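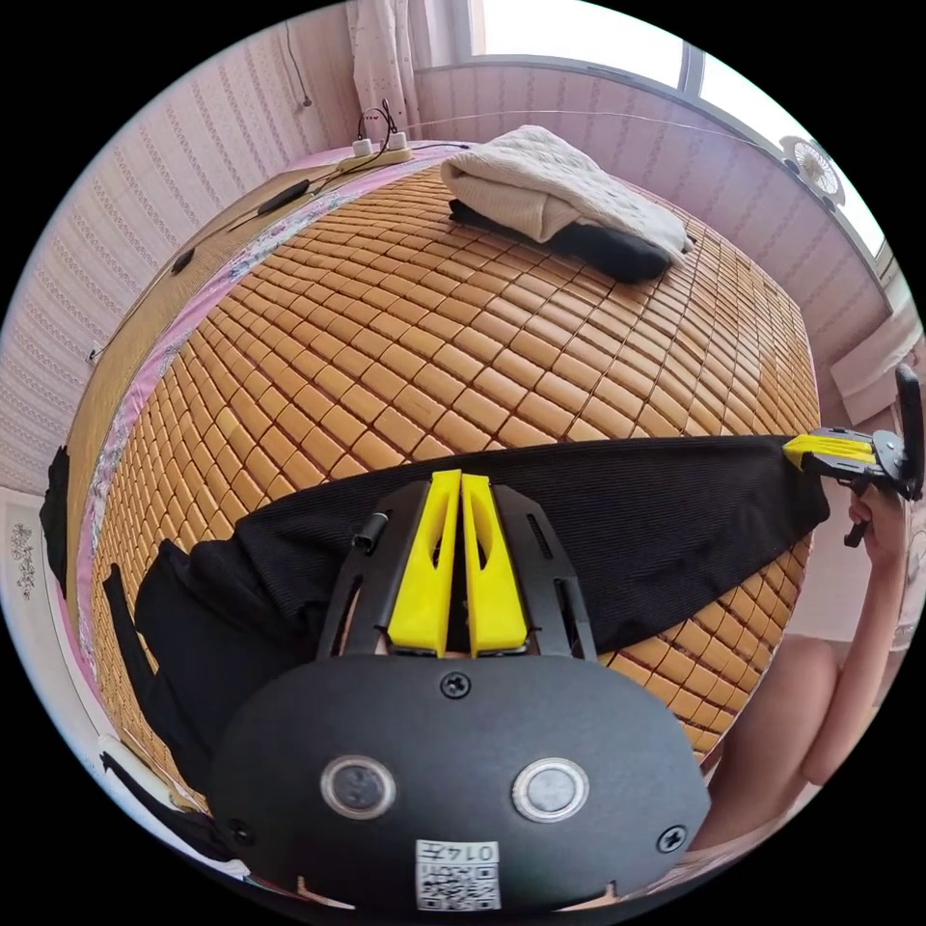
The commission's form had 2 boxes for the left shoulder, range and strength, and Clementina Barreto filled in both before she let him put his shirt back on.

"Abduction stops at the ear," she said. "Rotator cuff, probably supraspinatus. You need a scan."

"After Truvano," said Américo Guerreiro.

"The bout at Truvano is subject to this form."

He had thrown 354 jabs in the Sindale fight, by the commission's tally, most of them after the shoulder went in the third. He had won on all cards. The purse was 2000, less the gym's share and the cutman.
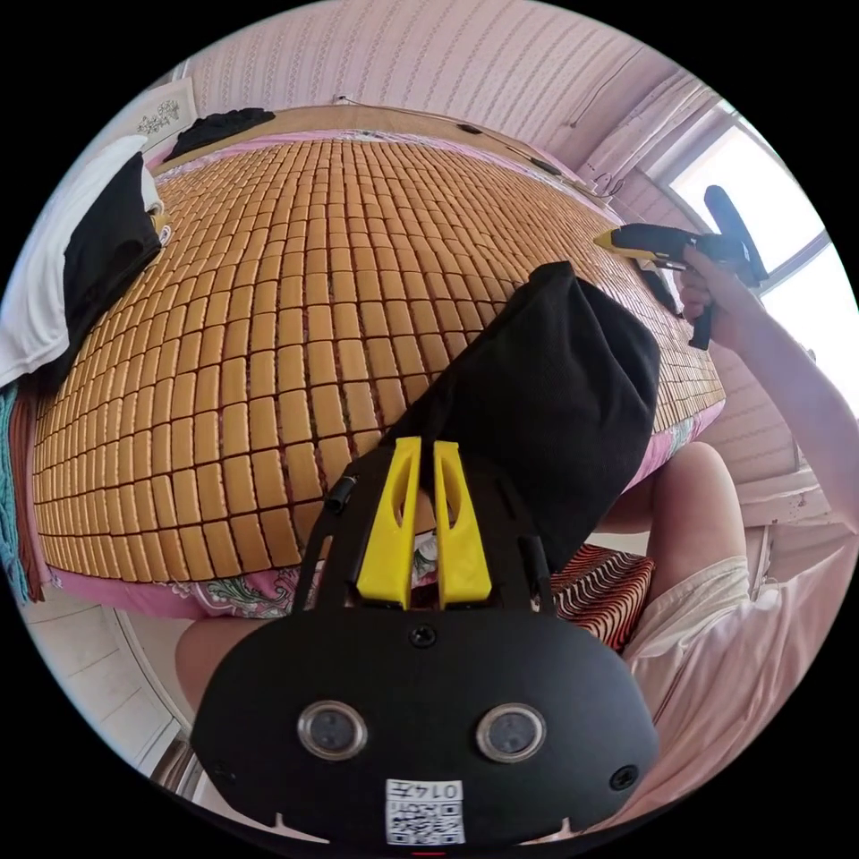
She wrote the time, 1641, and the word "unfit". Under the rules the suspension ran until a surgeon signed it off.

"Barros fought with worse," he said.

"Barros wasn't examined."

He read the sheet through, including the printed notes on the back, then asked for the pen. He signed with his right hand. The left stayed in his lap.

"Which hospital?"

"Grernetard. They open at eight."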